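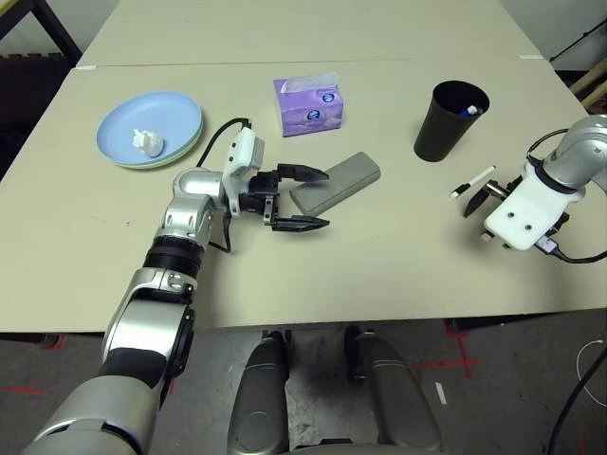
About Clivholm

Clivholm is a small company that records people teaching robots to do ordinary tabletop jobs. Our clients are robotics teams who need a lot of careful demonstrations and don't have the room or the staff to make them. We work out of one building, with 23 people on the payroll, most of them operators.

We started with 4 people and one two-armed robot. For the first year we only took on sorting jobs. In March of the second year a client asked for table clearing, and that has been the larger part of our work ever since.

What we do

An operator runs the robot by remote control. Both arms follow the operator's hands, and the grippers open and close when the operator squeezes a trigger. The cameras and the joint positions are recorded the whole time. One run through a task, from the starting layout to the finished one, is called an episode. A typical order is 4,000 episodes of one task family, delivered in batches so the client can check the early ones before we go on.

For some tasks we teach by hand instead. The operator stands next to the robot, takes hold of the arm and moves it through the motion. It is slower, and we mostly use it for short motions where the angle of the wrist matters.

The things on our tables

We use things people have at home or at work: plates and bowls, tissues, pens and markers, cups, glasses and their cases. They are bought in regular stores and replaced when they wear out. Thin, soft and shiny objects take the most practice. A crumpled tissue never has the same shape twice, and a pair of glasses lying flat gives the fingers very little to hold.

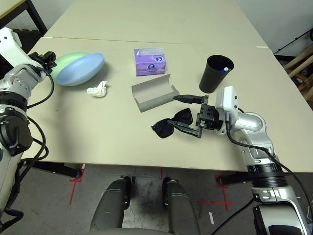 Layouts change between episodes. Objects are moved, turned, swapped or taken away according to a sheet that the client signs off on before we begin. Tape marks show where the tables and the robot base go, so that a station can be put back in the same place after cleaning or repairs.

Our operators

New operators train for 60 hours before any of their episodes go to a client. The first part is plain handling: pick up, put down, let go without knocking anything over. After that they learn to work at an even pace and to use both arms. No technical background is needed. We have hired former bakers, bus drivers and dental assistants, and they have done well. Operators change tasks during the shift and take a break every hour.

How we check the work

Every episode is watched by a second person. Episodes with a dropped object, a long pause or a missing camera view are labeled. Some clients want the failed attempts and some don't, so we keep them apart and deliver them only on request. The labels and notes are kept in Benura, a tool we wrote ourselves. Clients get a login to it for the length of the project.

Our rooms

The main hall is called Bahrami and holds the table stations. Lulama, the smaller room across the corridor, is used for training and for trying out new tasks. Visits are possible on weekdays by appointment. Please wear closed shoes and leave large bags at the front desk.

For quotes, send us a short description of the task, the objects and the number of episodes you need. Job openings are listed on the Careers page.

Page last updated 10 Oct 2022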